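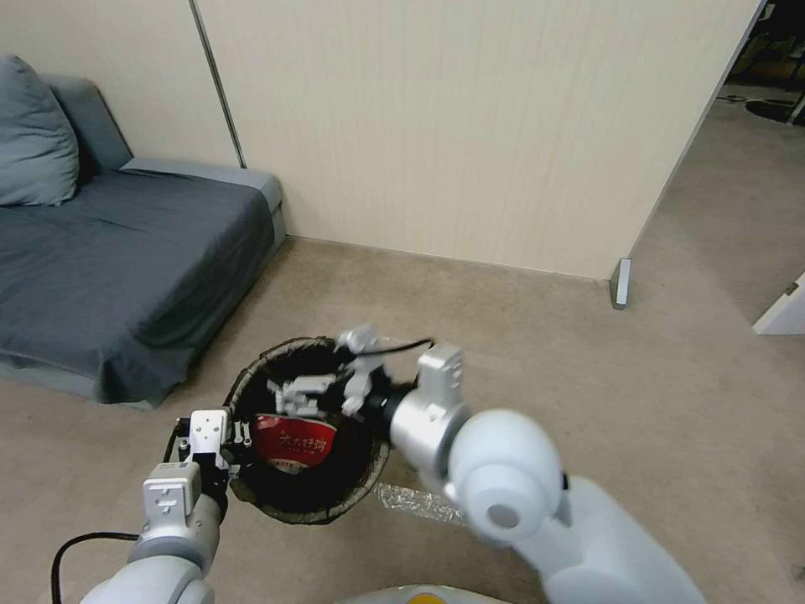
How many melt stakes are going in on Sala next season?

Eight, up from the six we had last time, all along the centre line and with the two new ones near the top where the record is thinnest.

Sala Glacier Melt Group: notes from the spring planning meeting

I took these down as we went, so they wander a bit. If I've put words in your mouth, shout and I'll change them before they go into the shared folder. We started at half past nine and finished well after lunch.

Last meeting's notes

Agreed as a fair record, apart from one thing. I'd written that the stream gauge had been "lost", and it was pointed out (loudly!) that we know exactly where it is, under a great heap of gravel on the outside of the bend. I've changed it to "buried".

How last season looks on paper

We spent longer on this than planned, but it was the best bit of the morning. The stake readings are all typed up now and have been checked against the field books. The bottom stakes lost a good deal more ice than the ones halfway up, as you'd expect, and the curve going up the glacier is nice and smooth until the top stake, where it goes odd. Either the snow hung on much later up there than we thought, or somebody read the tape from the wrong end. I'd put money on the tape, as it was me reading it, and my handwriting on that page is dreadful.

We're keeping the reading in but with a flag on it. I was asked to add a note to the spreadsheet saying why, in proper sentences, so that whoever picks this up in years to come isn't left guessing. Done during the tea break.

The other long chat was over density. We turn a drop in the surface into a loss of water by assuming a figure for the ice, and that's fine low down, but on the upper part there's old snow sitting on top and it's much lighter. Last season we had a single snow density for the whole upper glacier, from a single tube sample, taken in a hurry with the weather coming in. Everyone was a bit uncomfortable with that. We want a sample next to each of the top stakes this time, and we want them taken on the first visit, before the surface starts to go.

Stakes

So, eight. The existing holes have mostly melted out and will need redrilling whatever we do, and we might as well do the whole line together. There was some talk of putting the extra pair out to one side, under the north wall, to see what the shade does. I rather like that idea, but it would mean going across the crevassed patch with a drill on our backs and I got voted down. It stays on the wish list.

We're moving from aluminium to plastic poles for the lower half. The aluminium ones warm up in the sun and melt themselves a little collar, then they lean, and then you're stood there arguing over whether to measure on the uphill or the downhill side. The plastic ones bend more in the wind. We'll have a mix and can compare them where they meet in the middle.

Every pole gets coloured tape at regular spacings before it leaves the store at Ladport. Please can we not do this on the ice again. My fingers have only just forgiven me.

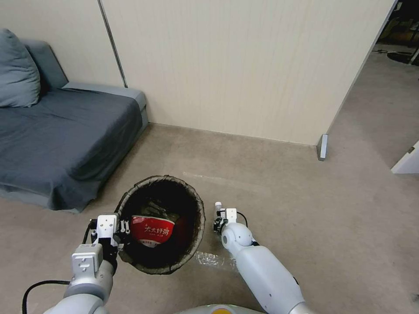 Sofa and cushion along the wall.

The steam drill

The drill came back from the workshop in Plernton in January with a new hose and a new pressure valve. It's been fired up once in the yard and it made steam, and that's as much as anyone can say for now. It hasn't been near any ice. I offered to try it on a block from the fish market and I was only half joking. What we settled on is a proper practice day up at the snow patch above Plernton, with everybody who'll be handling it on the glacier taking a turn at lighting it, drilling and shutting it down.

The old hose is coming with us as a spare. It's heavy and it smells, but last season we were one split hose away from going home with nothing, and I still think about that at night.

Gas: four canisters for the stakes and whatever we need for cooking on top of that, kept in separate boxes with separate labels. There was a strong feeling in the room that stove gas and drill gas should never again be "more or less the same pile".

The stream gauge

Right, the buried one. We'll have a look for it on the way in, but only for an hour, and if it doesn't turn up we leave it. The logger inside was good for a season and the batteries will be long flat. The data might still be on it, which would be lovely, but I'm not going to dig up a riverbed for it.

For the new one we're going further down, below the two boulders where the channel narrows and has solid rock on one side. The sensor can be bolted straight on to that. It's a longer walk from camp, which I'm not thrilled about, but the channel up at the old place had shifted so far by the end of the season that the numbers would have been rubbish even if the thing had stayed put.

We'll need to do salt dilution gauging again so that the water level can be turned into a flow. For anyone who wasn't there last time, you tip a known weight of dissolved table salt in at the top, stand downstream with the conductivity probe, and watch the number go up and come down again. It's quite soothing. We want low flow, middling flow and a really high one, and the high one is always the trouble, as it comes late in the afternoon on the hottest day when everyone's up on the ice doing something else.

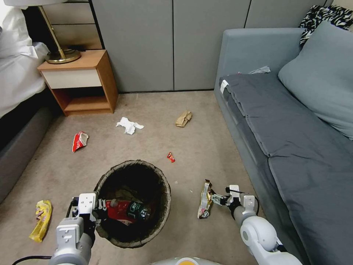

So what we've said is that one pair stays down at camp whenever the forecast is warm, with the salt weighed out into bags and ready to go. I was worried this would feel like drawing the short straw, but there were plenty of takers, and I suspect the chance of a second breakfast had something to do with it. We'll swap the pair over each time.

There's also the question of how far apart to stand. The water needs a good long stretch to mix the salt properly, and around 60 metres seemed to do the job at the old place. Below the boulders it's faster and rougher, so it may well mix sooner, but we'll start with the same distance and put a probe on each bank the first time to see whether they agree. If they don't, we move further down and try again.

Time-lapse camera

The camera on the rock knoll did really well, and the pictures of the snowline creeping up through the season are the most useful thing we brought back, to my mind. The trouble was the clock. It had drifted, and we hadn't taken a picture of a watch at the start, so we're lining it all up by shadows. Next time: photo of a GPS screen when it's switched on and another when it's switched off. I've written this on the inside of the lid in marker pen.

A bird had a go at the lens hood. We'll tape it.

Getting there

The boat out of Fostirbridge has changed its timetable and now leaves at six in the morning. That's going to mean a night in Fostirbridge beforehand, and I've been asked to find us beds somewhere with space to park the trailer. The bunkhouse by the harbour was fine last time, if you don't mind the generator.

Weight is the other thing. The boat was happy to take everything last season but made a face at the poles, which stick out past the end of the deck rack. We've agreed to cut them into shorter lengths and join them with sleeves on the ice. There was a bit of grumbling over this (joints are where things break) and I share it, but the alternative is chartering something bigger, and there's no money for that. The sleeves are being turned at Plernton and we'll have a few extra.

From the landing it's all on our backs and two sledges. We'll do a double carry, as before, with a dump at the top of the moraine. Please be stern with yourselves over personal kit. I counted nothing and I name no names, but a cast-iron pan went up that moraine last season and it came back down again without being used.

Safety and radios

The radios worked from everywhere except the bend in the lower valley, and that's exactly where the new gauge will be.

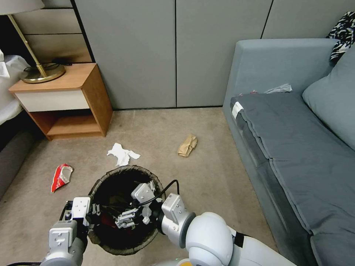 We went round and round on this. A repeater up on the knoll would fix it, and there's one in the Ladport store that may be borrowed, but it's another battery to charge and another thing to carry. The simpler way is to have set call times: the pair at the gauge walks up to the big flat rock, where there's signal, calls camp, and walks back. If a call is missed, camp waits a quarter of an hour and then goes to look. We'll go with call times for now and I'll ask after the repeater anyway.

Crevasse rescue refresher is on the same trip as the drill practice, to save on driving. If your harness is older than your boots, bring it along and we'll have a look at it together. Rope for the glacier is being replaced this year. The old one can be used for tying down sledges, and it's going to have a big red blob of paint on both ends so that it doesn't find its way back into a rescue bag.

River crossings came up too. We'll cross in the morning or not at all. That was the rule last season and we were a bit loose with it towards the end.

Things to be done

Tape up the poles at Ladport before packing: stakes team.
Book beds in Fostirbridge, with parking: me.
Ask the Ladport store about the repeater: me again.
Chase Plernton for the pole sleeves: drill team.
Buy salt, the plain sort with nothing added, and weigh it into bags: gauge team.
New desiccant for the camera box and a spare memory card: camera team.
Write up the density sampling on a single page that can be read with cold hands: snow team.

Any other business

The school in Fostirbridge has asked whether we'd drop in and talk to the older children on our way home. Everyone was keen. We'll bring a bit of marked-up pole and the time-lapse film, and if the boat's late we'll ring ahead.

There's still a blue dry bag in the Ladport store with a pair of very good gloves in it. They fit me, so be quick.

Next meeting is after the drill practice, same start time. I'll send the forms round before then, and please send them back filled in this time, including the bit about allergies.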